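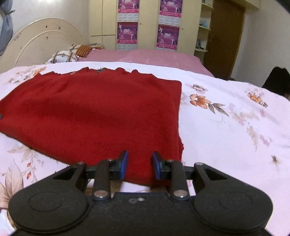
Ranska House, Furnished Rooms
Bedroom Fire and Electrical Safety Checklist
Issue: February 2023
Unit: 314
Inspected for: Vostura Lettings
Result: Pass with remarks

Scope
The checklist applies to the bedroom and the short hallway between the bedroom and the unit entry door. Kitchen and bath are on separate sheets. Mark each item OK, Remark or Fail. A Fail on any item in section 1 or section 2 holds the unit until it is corrected and checked again. Remarks carry a due date and stay on the sheet until closed.

1. Alarms

1.1 Smoke alarm present in the bedroom, on the ceiling or high on the wall. OK
1.2 Alarm sounds when the test button is held. OK
1.3 Alarm in hallway sounds together with bedroom alarm. OK
1.4 Replacement date printed on the alarm has not passed. OK
1.5 No paint, tape or dust over the vents. Remark
Comment: Light dust on the hallway alarm. Vacuumed with soft brush during the visit. Retested after cleaning. Closed.
1.6 Carbon monoxide alarm in hallway, plugged in or with working battery. OK

2. Way out

2.1 Bedroom door opens fully and is not held back by furniture. OK
2.2 Entry door opens from the inside without a key. OK
2.3 Self-closer pulls the entry door shut from any position and the latch catches. Remark
Comment: Closes from wide open. From a small opening the latch does not always catch. Closer adjusted one quarter turn, then 3 trials, all latched. Look at it again next time. The same model on the floor below needed a new arm after two adjustments.
2.4 Window opens by hand. OK
2.5 Window limiter, if fitted, releases from the inside. OK
2.6 Floor route from bed to door clear of cords, boxes and loose rugs. OK
2.7 Evacuation plan posted on the back of the entry door and matches the floor. Remark
Comment: The plan still shows the old assembly point by the loading bay. Semwal Print has the corrected file. Replace on all floors at the same time.

3. Outlets, cords and lamps

3.1 Cover plates present, not cracked, screws tight. OK
3.2 Outlets hold a plug firmly. Remark
Comment: Outlet to the right of the window is loose. A lamp plug falls out under its own weight. No discoloration, and the tester shows correct wiring. Replace outlet. Until then the blank cover stays on.
3.3 No extension cord used as permanent wiring. OK
3.4 No cord under carpet, under the mattress, or pinched by the bed frame. OK
3.5 Power strips not plugged into other power strips. OK
3.6 Lamp bulbs at or below the wattage on the socket label. OK
Comment: Label on the bedside lamp is faded. Bulb replaced with a low-wattage LED, label to be redone.
3.7 Ground-fault outlet in hallway closet trips and resets. OK

4. Heating

4.1 Heater cover fixed and not dented. OK
4.2 Clearance of 3 feet between heater and bedding, curtains or upholstered furniture. OK
Comment: Measure with the curtains closed. The previous sheet was filled in with the curtains tied back, and the figure on it should not be used.
4.3 Thermostat responds. OK
4.4 No portable heater in the room. OK
4.5 Nothing hung or laid on the heater to dry. OK

5. Bed and soft furnishings

5.1 Bed frame stable, all legs on the floor, no loose bolts. OK
5.2 Mattress carries a flammability label. OK
Comment: Label is at the foot end, underside. Lift the corner to read it.
5.3 No scorch marks on mattress, sheets or covers. OK
5.4 No chargers, laptops or heating pads left switched on under pillows or covers. OK
5.5 Electric blankets, if owned by the tenant, have an undamaged cord and controller. Not applicable
5.6 Curtains end clear of the floor and away from the heater. OK
5.7 Clothing and spare bedding kept off lamps. OK

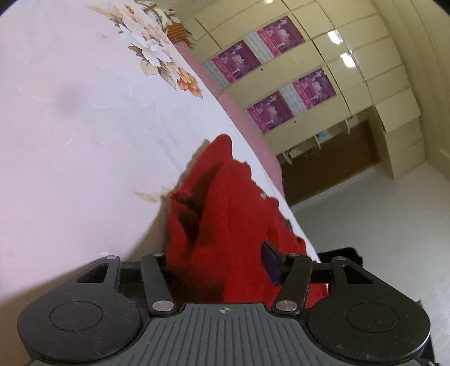

Comment received on 5.4: Does this cover phones as well? Most tenants in the building charge a phone on the bed overnight, and the wording only lists laptops and heating pads. I would also like to know what the inspector is supposed to write if the tenant is out and a charger is plugged in with nothing attached to it.

Reply: Phones are covered under "chargers." An attached device on or under bedding is a Remark. A charger alone, plugged in at the wall and lying in the open, is OK. Wording will be changed in the next issue to read "chargers with any device attached."

6. Storage

6.1 Closet shelf fixed to studs or rated anchors. OK
6.2 Shelf load below 100 pounds. OK
6.3 Tall furniture fastened to the wall. Remark
Comment: Wardrobe (Hater, two-door) has its strap in place, but the wall end is in drywall only. Move to stud.
6.4 No gasoline, paint thinner or propane stored in the unit. OK
6.5 No items stacked against the electrical panel. OK

Open remarks

2.3 Entry door closer. Recheck at next inspection.
2.7 Evacuation plan. Due when the reprint arrives.
3.2 Loose outlet. Due within ten working days.
3.6 Lamp label. Due with the outlet work.
6.3 Wardrobe strap. Due within ten working days.

Leave one copy in the unit folder and send one to the Vostura office. Photos of closed items are attached to the work order, and the work order number is written next to the remark.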